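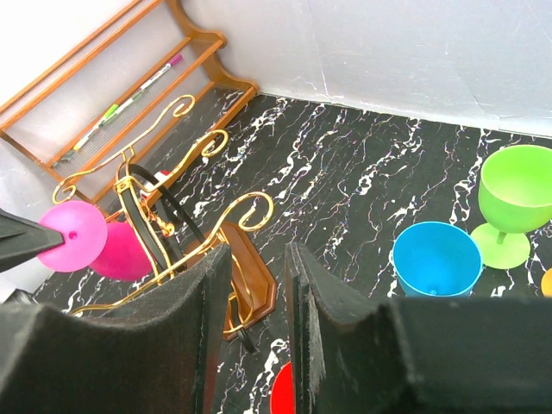 Edemik Home Help > Floors and Furniture > Cleaning

Marker pen and dull patches on a black marble-pattern floor

Posted by Kerstin Haugen, 1/25/26

We moved into this flat in August and the floor in the back room is black with a white marble pattern. The veins are wavy and in some light they have a slight coloured edge to them, a bit like petrol on water. I don't know what it is made of. The landlord doesn't know either, he bought the place with it already down.

I keep a small light brown wooden shelf in there, the kind with scalloped sides and rails, set at an angle to the wall. The children's marker pens live on the rails. They roll off. Sometimes the caps come off when they land, and I have now got a green line on one of the white veins and a pink smudge near the skirting board. On the black parts you can't see anything unless you kneel down.

The other thing is a gold metal stand with scroll arms that was my aunt's. It sits on a brown wooden base with eight sides. I have dragged it to hoover behind it more often than I should have, and there is a dull patch where it usually goes. It could be scratches or it could be old polish, I can't tell by looking.

What I want to know:

What takes marker off without making the floor dull?
Is the dull patch worth trying to fix, and with what?
Is there a simple way to keep the pens on the shelf? I would like to leave the shelf where it is.

I have tried warm water and washing-up liquid on the green line. It went paler but it is still there. I have a bottle of Promia floor cleaner under the sink but have not opened it.

6 people have the same problem

Posted by Ingegerd Kristiansen

Find out what the floor is before you put anything stronger on it. If there is a threshold strip at the door, look at the edge of the floor under it. Vinyl and laminate will show layers. Real stone is the same all the way through and feels cold under your hand even with the heating on. Tile will have grout lines, though they can be very thin and on a black floor they are easy to miss.

For the marker, if it is vinyl or glazed tile:

Put a little rubbing alcohol on a white cotton cloth. Not a coloured one, the dye can come off.
Test it somewhere that doesn't show, behind the shelf for instance. Wait 10 minutes and look at it from the side.
If the test spot looks the same as before, dab the mark. Don't rub in circles, you will spread the ink along the vein.
Wipe with plain water and dry it.

If it is laminate, use as little as you can and keep it away from the joins. If it is real marble, leave the alcohol until you know whether it has been sealed, and keep vinegar and lemon juice off it altogether. They etch the surface and the marks are worse than ink.

Open a window, and keep the children out until you have finished and put the bottle away.

For the dull patch, wash it first with clean water and a microfibre cloth and let it dry. Then shine a torch along the floor, nearly flat. Scratches show up as fine lines, mostly in the direction you dragged the stand. Old polish looks cloudy and has no direction. Polish can be taken off with a stripper meant for your type of floor. Scratches can't be washed out, and on a rented floor I would stop there and write to the landlord.

Put felt pads under the wooden base. One for each corner of the eight is best. Lift it by the base and not by the scrolls, the joints on those stands are often only soldered.

Posted by Severin Prantl

Toothpaste. Works on everything.

Comment from Ingegerd Kristiansen: Please don't. Most toothpaste is abrasive and on a shiny black floor it will leave a haze.

Comment from Severin Prantl: It was fine on mine but mine is beige.

Posted by Ailsa Gillies

Only answering the part about the pens. Stick a strip of non-slip drawer liner along the top of each rail. Cut it a bit narrower than the wood and use double-sided tape. It cost me next to nothing and I have not picked a pen up since. You could also push the back of the shelf up slightly less than the front, with a bit of card under the front feet, so things roll inwards. Check it doesn't wobble after.

Or buy washable markers.

Comment from Kerstin Haugen: Thank you both. There was a strip at the door and the edge has layers, so I think vinyl. The alcohol took the green off. The pink is fainter and I will have another go at it. Torch says scratches, all going the same way. Felt pads ordered.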